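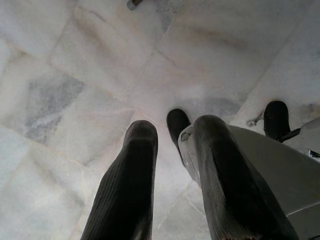

*Figure 6.1. Pale marble underfoot.*

# Chapter 6: Limestone Under Pressure

When I was a boy my grandmother kept a lump of white stone on the kitchen windowsill, and on slow afternoons she would let me scratch it with a nail and then scold me (gently) for doing it. It had come from the old Peltau quarry, a long bus ride from her house, and she liked to tell visitors it was older than anybody's religion. I carried that stone off to college with me years later and learned its proper name, and I have been fond of marble ever since. I hope some of that will rub off on you over the next few weeks, even if you arrive at this chapter feeling that a rock is a rock!

In Chapter 5 we followed limestone from its beginnings on the sea floor: shells, coral, and limy mud, settling and piling up and slowly turning to stone. You may remember the core from Savari that we spent so long on, 511 feet of it, with the little coiled snails near the bottom. Now we're going to take a rock very much like that one and treat it badly. We'll bury it, squeeze it, and bake it for longer than any of us can comfortably imagine, and then we'll see what comes back up.

What comes back up is marble. The change is called *metamorphism*, from Greek words for a change of form, and the part that surprises most beginners is that nothing melts. The rock stays solid the whole way through. Inside it, though, the tiny grains of calcite are growing into one another, the bigger ones swallowing the smaller ones, until the shells and snails have been wiped away and the whole mass is a tight puzzle of interlocking crystals. If you have ever left a tub of ice cream in the freezer too long and found it gone crunchy, you have met a homely cousin of the same process. 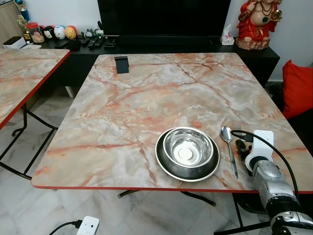

Pure calcite gives a white marble, and pure calcite is rare. Most limestone starts out with a little clay in it, or sand, or iron, and those odds and ends have to go somewhere when the rock is cooked. Iron oxides lean toward pink, red, and rust. Graphite, left over from once-living matter, gives gray. Some minerals such as serpentine bring in green. The streaks can follow old layers that were bent and smeared while the rock was deep underground, or they can mark cracks that were filled in much later, and telling the two apart takes practice. My old field partner Victor Mohamedi could do it from the passenger seat of a moving truck, or said he could, and I never caught him out at the Mfinanga road cuts, though I tried for an entire September.

People have loved these patterns for a very long time, and where the real stone was too heavy or too dear, they have painted it, printed it, and cast it in plaster. You'll find marble patterns in banks, on bathroom walls, and on the tables where families eat their supper. A printed pattern tells you nothing about geology, of course, but it does tell you what people think marble ought to look like, and it's a fair place to start training your eye. 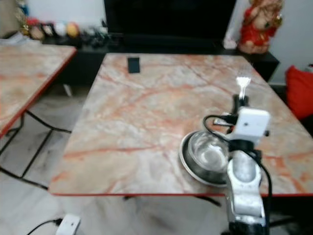 ## Before You Begin

You will need the Kodum sample tray, a hand lens, a steel nail, and the small dropper bottle of dilute acid your instructor keeps locked up. Goggles on for the acid, please, every time.

Look back over the section on calcite in Chapter 4, especially the pages on cleavage. If the temperature scale there has gone fuzzy in your mind, go through it again slowly. We'll be starting at nearly 300 degrees Celsius and working our way up, and it helps to have the numbers in your head before we reach the first diagram.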